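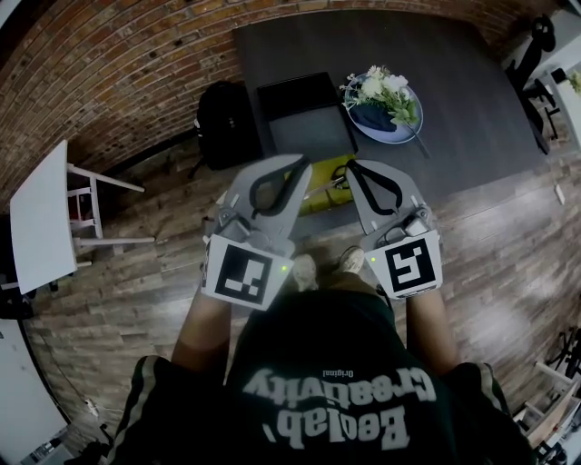 The Flower Job

The open day was on the second floor, and the elevator did not work. I walked up the stairs behind a family with a stroller, and I helped the father to carry the front wheels. He thanked me three times. I had the letter from Kotetti in my coat pocket, and I touched it on every floor to be sure that it was still there.

The letter said that the company invited former workers of the Jadonmont greenhouse to "see the future of careful handling." I had worked in the greenhouse for many years. My work was cutting and packing. First it was tulips, later roses, and in the last years only the small white flowers that people put between the other flowers and never ask the name of. In a good week in December our line packed 3,000 bunches. Then Kotetti bought the greenhouse, and we got our papers and a cake.

I did not want to go. My sister said, go, you will at least eat something. So I went.

At the door a young woman gave me a sticker with the number 8 on it. She said the groups were small so that everybody could see well. My group was the family with the stroller, two students who were writing everything down, and an old man with a hearing aid. I knew this man. He had driven the truck for Opoku, the flower wholesaler, and he used to complain about how we stacked the boxes. He did not know me at first. I had my hair different then.

"Were you in cutting or in packing?" he asked, when I told him.

"Both."

"Somebody in packing always put the heavy ones on top."

"That was not me," I said. It was sometimes me.

They took us into a long room with a brick wall. I had expected a machine. I think we all had. In my head it was something orange, the height of a horse, behind a glass. But a young man in a green T-shirt stood by a low table and held a gray gripper in each hand, and he was opening and closing them a little, the way you move your fingers when you come in from the cold. On the table there was a pale blue plate with a bunch of white flowers.

I looked at the flowers before I looked at anything else. They were not ours. The leaves were left on too low. If you leave the leaves so low, they go into the water and the water turns bad, and then the customer calls the shop, and the shop calls Opoku, and Opoku calls us.

"Where is the robot?" asked the boy from the family. He was too big for the stroller, but he was sitting in it anyway.

"The robot is not in this room," said the young man. "Today I am the one who does the work. These grippers see what I do, and later the robot learns it from me."

"So you are the robot," said the boy.

"In the mornings, yes," said the young man, and his ears became red.

I liked him for that. He explained the rest very fast, as if somebody had told him to keep it short. The squares with the black and white pattern were for knowing the position of his hands. The small cameras were for knowing what the fingers were doing. He had done the flower job 265 times and he was not yet allowed to stop, because the robot still squeezed.

"It squeezes?" I asked.

"The stems. It is holding them like a hammer. We don't know why. Maybe I am holding them like a hammer too, and I don't feel it."
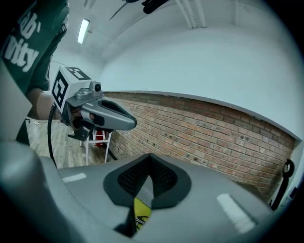 He showed us how it went. He bent over the table and took one stem with the right gripper, lifted it, waited, and put it back beside the others. It was slow. The old man from Opoku made a sound with his nose. The students wrote this down also, or they wrote something.

I was watching his elbows. It is strange what stays in a person. I don't remember the names of half the people on my line, but I remember that the elbow must be low. When the elbow is up, the weight comes into the fingers, and when the weight is in the fingers, you bruise. Our forewoman used to walk behind us with a rolled newspaper and tap us under the arm. She never hit anybody, she only tapped. After two weeks you didn't need the newspaper anymore, and after a year you peeled potatoes with your elbows low, and your husband asked if you had some pain.

His elbows were up like the wings of a chicken.

I did not want to say it. Why should I say it? I thought about the cake. It had been a big cake with the name of the company written in sugar, and the K was on my piece, and I had eaten it because I was hungry. I thought, let them squeeze. Let them break every stem from here to the Bunley road, and let the water turn bad in all the vases of the country.

"Would somebody like to try?" asked the young man.

The students looked at their shoes. The father said that he was clumsy. The boy wanted to, but his mother held the stroller by the handle and said maybe after, when the lady has tried. I looked around for the lady, and it was me.

The grippers were lighter than I expected, and warm where he had held them. There was a handle under each one, and when I pulled it the fingers came together. I closed them on the air a few times. It was like wearing the hands of another person, a polite person with very few fingers.

"Take your time," he said. "Everybody drops the first one."

I put my elbows down. I did not decide to do it. I went in from the side, below the lowest leaf, where the stem is hard and doesn't mind, and I closed until I felt that it was held, and then I opened again by the thickness of a hair. The flower came up. I turned it, so the head would not catch on its neighbors, and I laid it down on the edge of the plate. Then I took the next one. Then the next. I believe I did the whole bunch. I only stopped when I reached for the paper to wrap them in, and there was no paper.

It was quiet in the room. The old man from Opoku was leaning forward with his hand behind his ear, as if there were something to hear.

"Packing," he said. "Now I know you. You were at the end of the line, by the window."

The young man looked at the flowers and then at me. "Can you do it again?" he asked. "Not for the group. I mean, could you stay? I would have to ask them. I would have to ask what they can pay."

"What do they pay you?"

He told me. He was embarrassed, and he was right to be.

I gave him the grippers back. I showed him with two fingers where to hold, and I pushed his elbow down, first the left and then the right. He had a nice smell of laundry. He tried one stem with his elbows low, and he made a small "oh," and he tried another one.

"Who taught you this?" he asked.

"A newspaper," I said, and he waited for me to explain it, but the young woman was already at the door with the next group, and she was asking us please to move on to the coffee. 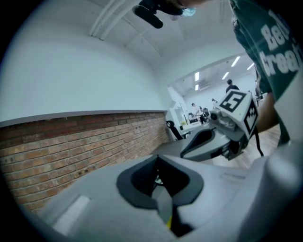
Elbows lower.

There was coffee in the other room, and small sandwiches with egg. I ate two and took one in a napkin for my sister. Through the opening I could still see him. A girl from the new group asked him something, and he answered her with both grippers in the air, and when he had finished answering he looked down at his own arms and corrected them.

The old man came and stood beside me. He asked if I had a ride home, because he still had a car, not a truck, but a good car. I said I would take the bus. Then I said that I would see.

At the exit they had a paper where you could write your telephone number if you wanted to hear more from Kotetti. The pen was on a string. I wrote my number, and I crossed it out, but only with one thin line, so a person who wanted to read it could read it. Next to it I wrote: cut the lower leaves.

Then I went down the stairs. The family was in front of me again, and the father was already turning around to look for somebody who could take the wheels.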